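# Buying a Used Belt Conveyor Without Getting Burned

Most listings for used conveyors say "runs great." I've read a lot of them and I stopped believing that phrase years ago. A motor that spins is the least you should expect. This page is for small shops that want to move parts from one bench to the next and don't want to pay new prices.

## 1. Write down your load first

Weigh your heaviest part and multiply by how many will sit on the belt at once. Sellers love to quote a top load with no speed next to it. A number like that is close to useless. Ask for both, in writing.

## 2. Check the rails before the belt

Belts get replaced. Bent rails get passed along to the next buyer. Sight down each side from the end, then lay a straightedge across the two rails in several places. Slotted aluminum is handy for bolting on guides and sensors, but look inside the slots for stripped or spread edges.

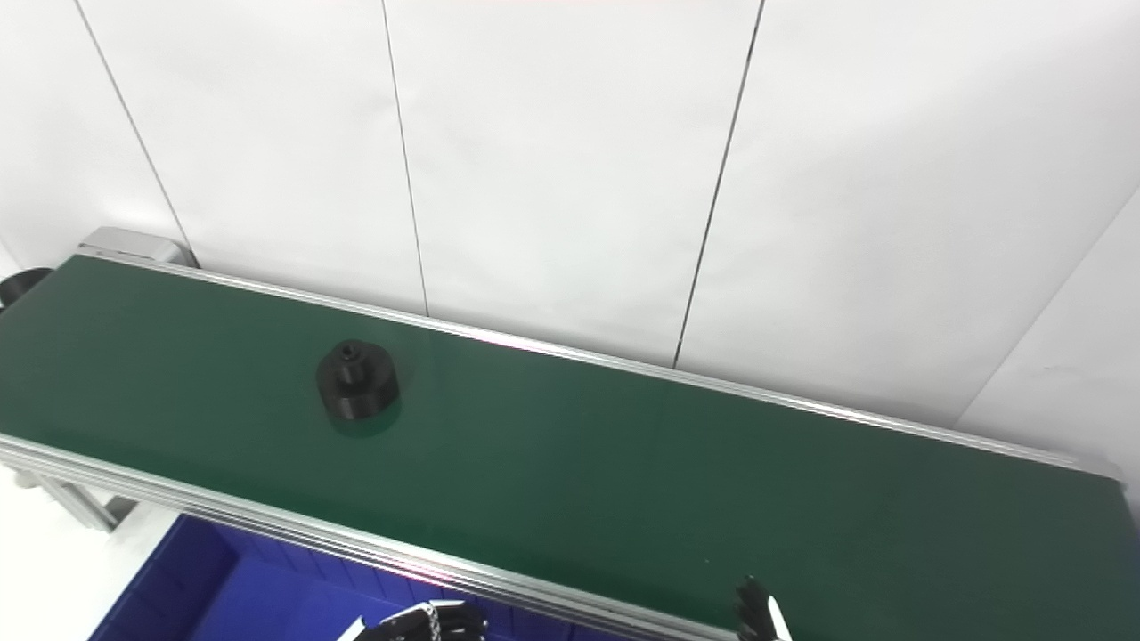
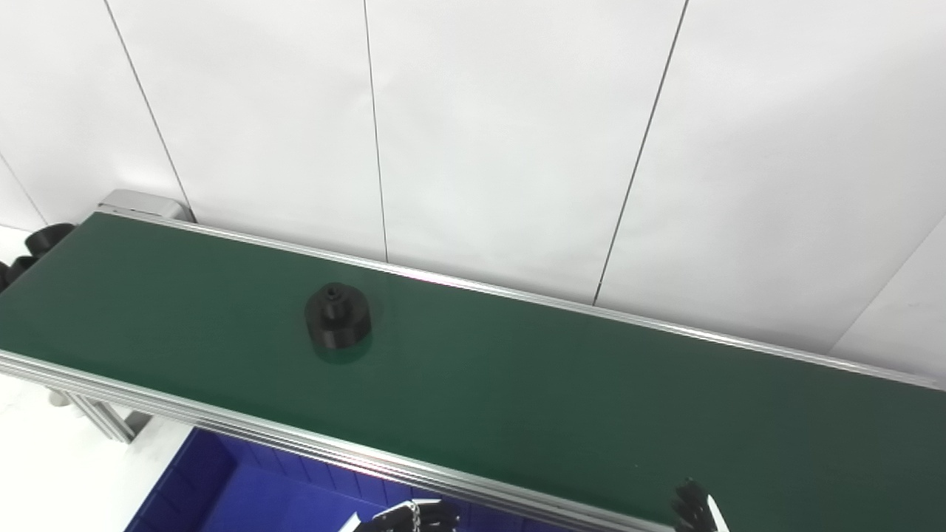

Green belt, slotted aluminum on the near side. Plenty of used units look much like this, and looks won't tell you how one tracks.

## 3. Run it loaded for 20 minutes

An empty belt proves very little. Bring your own parts and put them on. Watch whether the belt creeps toward one rail. If the seller says it "just needs a small adjustment," hand over the wrench and let them make it while you wait.

## 4. Price the spares

I was once offered a Plaltley unit for $1,244, which sounded fine until I asked what a drive roller cost and how long it took to get. The seller didn't know. Divham and Zeman units come up for sale too, and I'd ask the same thing about those. Get the roller, bearing and belt prices before you make an offer.

## 5. Be careful with "rebuilt"

Ask which parts were changed and ask for receipts. Fresh paint doesn't count. If all you get is a sticker, offer what you'd pay for one that hasn't been touched.

Last updated 11/10/23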